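Stutora Explorers > Maths and Shapes > Solid shapes you can pick up

What is a prism? (And why a star can be one!)

Draw a star on a piece of paper. It's flat, isn't it? You can't pick the star up without picking up the paper too. Now imagine that star growing straight up, like a lift going from the ground floor to the top of a building. When it stops, you have a chunky star you could hold in your hand. You've just made a prism in your head!

A prism is a solid shape with two ends that match exactly, and straight, flat sides joining them together. If you could slice a prism like a loaf of bread, every slice would be the same shape and the same size. Slice a star prism and you get star, star, star, all the way along.

How many faces has a star got?

A face is a flat part on the outside of a solid shape. A star with five points has ten straight edges going round it (try it on your drawing, and put your finger on your starting point so you don't go round twice). Each of those edges turns into a side face when the star grows upwards. Add the top and the bottom, and a star prism has 12 faces. That's twice as many as a cube!

So what about a cylinder?

A cylinder is a circle that has grown upwards in just the same way. Tins of beans are cylinders, and so are lots of candles. Slice one and you get circle after circle. But most mathematicians don't call it a prism, as its side is curved and a prism needs flat ones. You can think of the two as cousins.

There's an easy way to feel the difference. Lay a cylinder on its curved side, give it a tiny push and off it rolls. Do the same with a star prism and it goes bump and stops, resting on two of its points.

Why does a shape sorter work?

Did you have a shape sorter when you were very small? Each hole is the same shape as the end of a block, only a tiny bit bigger. A cylinder is the easy one — you can twist it any way you like and it still goes in. A star has to be turned until its points line up with the points of the hole. With five points there are five ways it will fit, and if you're between two of them, you only need a little twist.

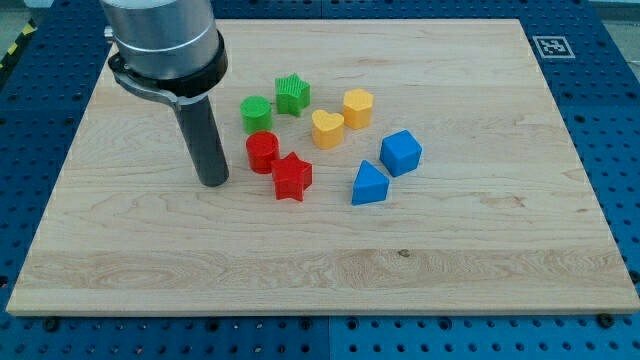 Stars and cylinders on a wooden board. Can you find a green one of each, and a red one of each?

Look at the tops of those blocks and say the name of the flat shape you see. Then say the name of the solid one. Circle, cylinder! Star, star prism! It's a good game to play in the kitchen as well, where there are solid shapes in nearly every cupboard.

Try it yourself: grow a shape

You will need some modelling dough, a rolling pin and a biscuit cutter.

Roll the dough out until it is about 2 cm thick. Press the cutter straight down and lift the shape out gently. If it's a star cutter, you've made a star prism. Now cut a second one and stack it on top — still a star prism, but taller! What happens to your prism if you give the top star a little twist?

Words to remember

Face: a flat part of a solid shape.
Edge: the line where two faces meet.
Prism: a solid with matching ends and flat sides.

Next page: Pyramids and their pointy tops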